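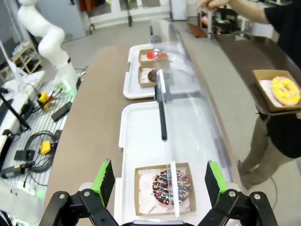

Vustano Counter Set: Data Card

Summary

The Vustano Counter Set is a collection of robot manipulation recordings made at a mock bakery counter. It was prepared by the Isitz laboratory to study one question: whether a policy trained on wrist camera video alone can handle soft, decorated food without a fixed overhead view. The set contains 1,406 episodes. It is released together with the training code and the weights of the baseline policy, which is called Utard.

Contents

Each episode holds wrist camera video, arm joint positions, gripper opening, and a short written instruction. Instructions are given in everyday words, such as "take the donut with sprinkles from the front tray." Items are presented in paper boxes, and the boxes are set on trays. Toppings, glaze colors, and box positions change between episodes. Episodes in which the item was dropped or damaged have been kept and are marked in the outcome field.

Files

episodes/ one folder per episode, numbered in order of recording
instructions.csv written instruction and outcome for each episode
splits.csv assignment to training, validation, or test
calibration/ wrist camera and gripper calibration, one file per session
LICENSE terms of use

Collection

Episodes were recorded by trained operators using a hand-guided controller. People were free to walk, stand, and serve near the counter during recording, and operators were told not to restart an episode when a person came into view. The counter includes a curved transparent guard. Reflections on its surface have not been removed from the video.

Outcomes were labeled by two reviewers working separately. Where the reviewers disagreed, the episode was labeled "unclear" and left out of the test split.

Baseline method

Utard predicts a short sequence of gripper motions from the two most recent video images and the written instruction. It does not use depth. A second output estimates whether the box is within reach of the fingertips, and the gripper is not permitted to close until that estimate passes a set threshold. The approach follows earlier internal work at Isitz under the name Ouazzani, which used the same reach estimate with a fixed camera.

Results

The policy was trained on 800 episodes and tested in 50 trials on the physical arm. A trial was counted as a success if the requested item was lifted and set down with no visible mark on the icing. Utard succeeded in 49 percent of trials when the reach estimate was turned off. Results with the reach estimate turned on are reported in the accompanying paper, with a breakdown by type of topping.

Most failures came from closing on the wall of the box. A smaller number came from choosing the wrong item when two boxes stood in line and one hid part of the other.

Known limitations

All recordings come from a single room and a single arm. Lighting was overhead and was not varied. The written instructions are in English only. The set should not be used to support claims about food safety or hygiene, which were outside the scope of the study.

Privacy

Faces that appeared in the video were blurred before release. Audio was not recorded. Requests to remove an episode may be sent to the Isitz data office with the episode number.

Version notes

The April release corrects the gripper opening values in the validation split. Users of the earlier release should download the calibration folder again, as the two versions are not compatible.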